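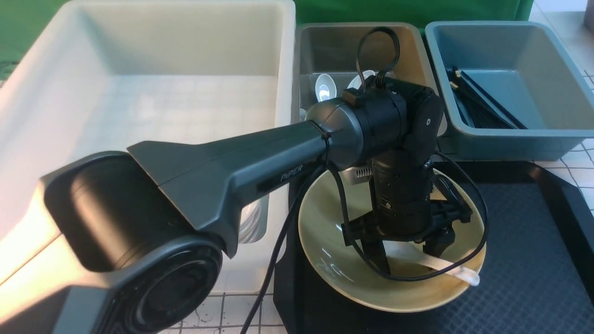 Jozefína Mikuš
Neighborhood and food writer

The Trunasley dish library is moving, and I have never been so happy to write about cupboards

If you've thrown a birthday party, a baby shower or a slightly too ambitious Thanksgiving anywhere near Fokcombe in the past few years, there's a decent chance you ate it off plates from Trunasley. For anyone new in town (welcome!), Trunasley is the dish library on Bergeron Street, where you borrow tableware the way you'd borrow a paperback. You take it home, you feed people, you wash it, you bring it back. In March it's leaving the narrow old shop it has been squeezed into since it opened and going across the river to Undcombe, into the ground floor of the former shoe repair school.

I've been a member since the first winter, so please don't expect me to be neutral about this.

The new place has room for a proper drop-off counter, which sounds like a small thing until you've stood in the Bergeron Street doorway with a crate of soup plates on your hip while three other people tried to get out past you. There will be shelves you can walk all the way around, a sink for the folks who come back with gravy still on things (you know who you are), and a long table where you can lay out a full place setting before you commit. I once borrowed plates and napkins that I was sure were the same blue. They were not the same blue. I would have loved that table.

Radomír Halás, who runs Trunasley and has done most of the lifting himself, told me the collection now stands at 2309 pieces. He knows because he and his sister wrote every one of them down for the move. "We thought it would take a weekend," he said. "We are still finding teaspoons."

Most of it was donated. People downsize, people get married and end up with two of everything, people inherit a dinner service for a crowd and live in a one-bedroom. The heavy white restaurant plates came from a diner that closed, and they're the ones that go out most often, partly since they survive almost anything. My own favorites are the odd ones, the single pieces that came in on their own and never matched a set. Radomír used to keep those in the back and he's now putting them up front, on their own wall, to be borrowed one at a time for nothing at all.

I asked which pieces get fought over. Bowls, he said, right away, before I'd finished the question. Big serving bowls with some color to them. Everybody owns plates, but hardly anyone has a bowl large enough for a salad for the whole family, and those who do have usually chipped it. Green and yellow glazes are the first to leave the building every spring, and there's often a waiting list by Easter. I can vouch for that, having been on it.
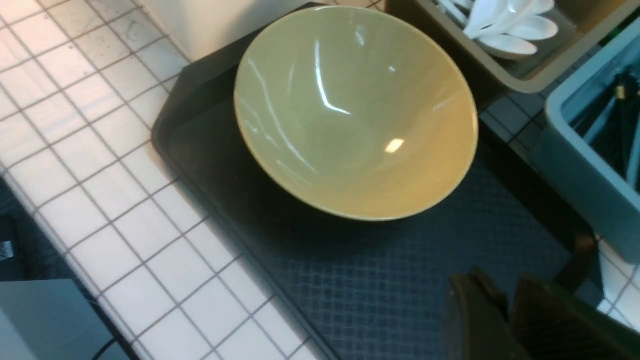

What changes for members

Your card still works, and so does the number written on the back of it. The yearly fee goes up to 30 dollars from 22, the first increase Trunasley has made, and it covers as many loans as you like. I grumbled for a minute and then remembered what I paid to rent glasses for my cousin's engagement party, glasses I had to return by nine the next morning with a headache.

Loans stretch out too. You'll be able to keep things for 13 days, up from a week, so a party on one weekend and a tired, slow wash-up on the next is finally allowed. Late returns will cost a dollar a day for the whole order, however many pieces are in it. Breakage stays as it was: tell them, bring the bits if you can, and pay the small replacement price on the list by the door. Radomír says people are much more upset about breaking a plate than he is, and that one man drove back the same night to confess to a saucer.

Closing up on Bergeron Street

The old shop stops lending at the end of February, though you can keep bringing things back until the keys are handed over. If you have something out right now, please look in your cupboards! And the dishwasher, and the car. There's a whole set of green dessert plates that went out last summer and has only partly come home, and Radomír would like it to be known that he isn't angry, he just misses them.

He could also use clean newspaper and strong boxes with lids. He doesn't need more mugs. He said this to me twice and asked me to put it in print, so I'm putting it in print: no more mugs, thank you, they have mugs.

Getting to Undcombe

It's a fifteen-minute walk from the Fokcombe side if you take the footbridge, which I wouldn't do with a crate of stemware in my arms. There's parking behind the building, in off the lane, and a ramp to the back door. The bus stops right across the street. Evening hours will run until eight in the new place, a real gift to those of us who only ever remember on the way home from work that we've invited people over.

Opening day is a potluck, naturally, with everything served on the library's own dishes. Bring something that can sit out for a while and label it if there are nuts. I'm making the potato salad with the dill and too much mustard, and I've already asked for one of the yellow bowls. I'm second on the list.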